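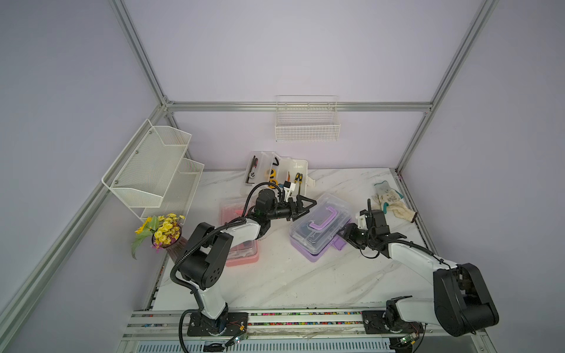 Issue 9, page 37

Speaker notes - looking after a two-arm cell when you only get the mornings

Good morning, and thanks for coming in before the coffee's properly on. I'm Dzintra Adomaitis, and I look after the cell we call Dumby. (Pause here, let the people at the back find a chair.)

I'll leave this first picture up for a good while, as most of what I have to say is about what you can see in it. Two arms, each on its own black base plate at the front of the table, and a tool organizer between them at the back. The purple case by the right-hand gripper and the pink one over on the left are part of the tidy-up job we run most days.

Start with the cable conduit. Look at the left arm, where the black corrugated stuff loops along the links and hangs down past the base. I love that loop. When Eglė Mockus and I first put the cell together we tied it in far too neatly, and at full reach it pulled on the connector until the arm faulted out - error 712, which I can still see when I close my eyes. Give it slack, then move the arm by hand through its whole range with the power off and watch the conduit the entire way. If it goes tight anywhere, start over.

Next, the base plates. We check the bolts every Monday-type morning, by which I mean whenever the cell has been sitting idle for a couple of days. Put a paint mark across each bolt head and onto the plate, and you can do the check with a flashlight before you've taken your coat off.

(Slow down for this part, Lionel says I always rush it.)

Grippers. Open them fully, wipe the fingers with a dry cloth, close them on a Handitz gauge block and write down the reading. Do the left one first, every time, so the log lines up. Ours had 1810 cycles on it when the reading began to wander, and it was only a loose screw in the finger mount. I'd ordered a whole new gripper by then. Lionel Cordier was very kind about the invoice.

The little green boards near the base plates deserve a word too. Keep cloths and sleeves away from those wires, please. Gertraud Prantl caught one with a cardigan button in July and we lost an afternoon to it.

Last thing before questions: after any work on an arm, run it at low speed with both cases out on the table and your hand by the stop button. Uyên Hứa has the checklist, it's form 3703, and she's happy to send it to anybody who asks.

(Next slide - the log sheet.)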